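Do hand-held gripper demos really transfer to a robot arm?

Na-rae Na
Jun 22, 2020
I'm trying the Sternham method at home – record with the gripper in your hand, train, then run the policy on an arm. I have 1149 clips so far. Do soft things like sponges need more? 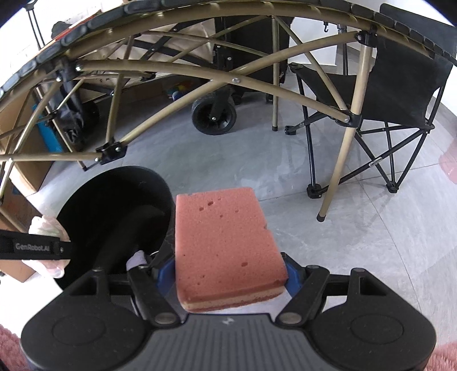 Pink sponge held upright between the fingers.

My rigid objects did fine with way fewer, so I'm kinda stuck!

Soomro
Yes, more. Mine failed 14 of 20 grasps until I got to 3778 clips (and I changed rooms a lot). Vary how hard you squeeze, too.

Flirkimwood
Depends on the arm I guess. Never tried sponges.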